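# Sampling a bed for root-knot nematodes before you pay for a sequencing test

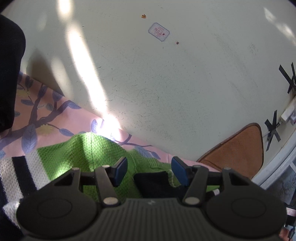
*Knitted clothes and patterned fabric by the wall.*

Every winter the sequencing labs send out a new price list, and every winter somebody on our growers' list asks whether a DNA test will tell them what is wrong with their tomatoes. Maybe. It will tell you what was in the bag you mailed. If you filled the bag badly, you get a very detailed report on the wrong dirt.

I keep the plot notes for Porker, the low field on the Ponce road, and I've sent off enough bad samples to have opinions. These steps are for beds and small fields. Orchards are a different job.

## What you need

- A soil probe or a narrow trowel
- A clean bucket
- Plastic bags that seal
- A marker and a pencil
- A cooler, no ice touching the bags

Skip the "sampling kit." I bought the Futeo one and it was a trowel and some bags.

## Steps

1. **Pick the time.** Sample near the end of the crop, when numbers in the soil are high. A January sample from a bare bed can come back clean and mean very little. I did this once, believed it, and planted okra.

2. **Split the field.** Anything with a different crop history or soil type gets its own sample. Don't blend the good end with the bad end to save a fee.

3. **Walk a zigzag.** Take 30 cores per block, from the root zone, and go right in beside the plants. For sick patches, sample the edge of the patch. Plants in the middle may be so far gone that the nematodes have little left to feed on.

4. **Mix gently.** Break up clods by hand. Don't sieve it and don't pound it. Most labs want live animals for the count, even if they run the DNA side as well.

5. **Bag it.** Ours asks for 600 grams of soil with a handful of feeder roots in the same bag. Check with yours, they all differ. Write on the outside in marker. Paper labels inside the bag turn to mush.

6. **Keep it cool and send it fast.** Never freeze it, and never leave it on the dashboard.

## Before you order the expensive test

Dig up a plant. Look for galls on the roots that won't rub off. (On beans, the nitrogen nodules do rub off, and plenty of people have panicked over those.) An ordinary extraction and count is cheaper and answers the question most growers have, namely whether to plant a host crop there next year.

Sequencing earns its fee when you need the species -- say, when a resistant variety is galling anyway. Evaristo Ayala ran both tests on the Trolville block. The count said 100 juveniles per cup, the sequencing gave him 2 species, and he would have rotated to the same cover crop either way.

Ask the lab three things: what they compare the sequences against, whether they can tell live nematodes from dead ones, and what they call a positive. If the answer to the second is vague, treat the result as "was here at some point." I would still want a count next to it.

Yolotzin Ayala has the blank block maps if you want to mark your cores on paper. Bring them back.

Last changed 5/31/23 -- fixed step 5, which used to say to put the label inside.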